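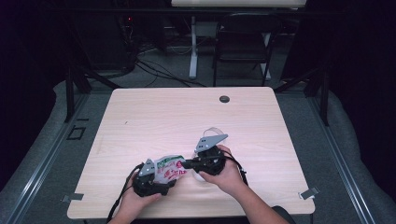

Tirkora method

The Tirkora method is a procedure for teaching robot arms to handle thin, flexible packaging from recordings of people doing the same work with hand-held grippers. It was developed by Hsin-yi Yang and Evdokia Ververidis at the Mestier laboratory and is named after the software used to store and sort the recordings. The method is mainly applied to snack packets, pouches and film wrappers, whose shape changes each time they are picked up.

Background

Earlier work at Mestier relied on teleoperation, in which an operator steered a pair of arms from a separate station. Operators found it hard to judge how firmly a packet was being squeezed, and many recordings had to be thrown out. Yang proposed doing away with the arms during collection and having the operator hold the grippers directly, so that the resistance of the packaging could be felt in the fingers.

Procedure

The operator works at a table with a gripper in each hand. The grippers are cabled, and a view of the table is recorded from head height. A trial begins with a single packet on the table and ends when the operator sets it down or calls a fault.

In the standard two-handed task, the packet is pinched from both sides and held between the jaws. Depending on the trial, it is then turned, flattened or passed fully to one gripper. Three grasp positions are used: the end seals, the side edges and the body of the packet. Operators are asked to vary their approach and to leave in any fumbled grasps that they recover from.

Wrinkled packets are preferred to fresh ones. Printed film changes in appearance as it creases, with lettering and colour bands broken up by folds, and clear film can be difficult to make out against a pale tabletop. Fotis Vrettos, who wrote the labelling guidelines, set out separate rules for transparent material and recommended that its outline be marked only where an edge can be seen.

Data set

The first collection, known as Grullgate, was planned for 4000 trials. After faulty recordings were removed, 3405 were kept for training. Trials were rejected when a cable fouled the operator's wrist, when the packet left the table, or when the recorded jaw opening did not match the view from above. A smaller set gathered the following February is used only for testing.

Results

Policies trained on Grullgate learned to close both grippers on a packet and keep it under light tension. Performance was best on side-edge grasps. Passing a packet from one gripper to the other was less reliable, and the most common error was releasing the first jaw before the second had closed.

Dionysis Karras later repeated the training with the fumbled grasps taken out. The resulting policies moved more smoothly but seldom recovered after a slip, and the original practice of keeping such grasps was retained.

Limitations

A person can turn the wrist in ways that some robot arms cannot follow, so part of each recording may be unusable on a given machine. Styliani Dimitriou has also criticised the reliance on a single table height and argued that results should be reported separately for other working positions. The method has not been tested on packets containing liquid.

See also

Geraghty grasp notation
Learning from demonstration
Deformable object manipulation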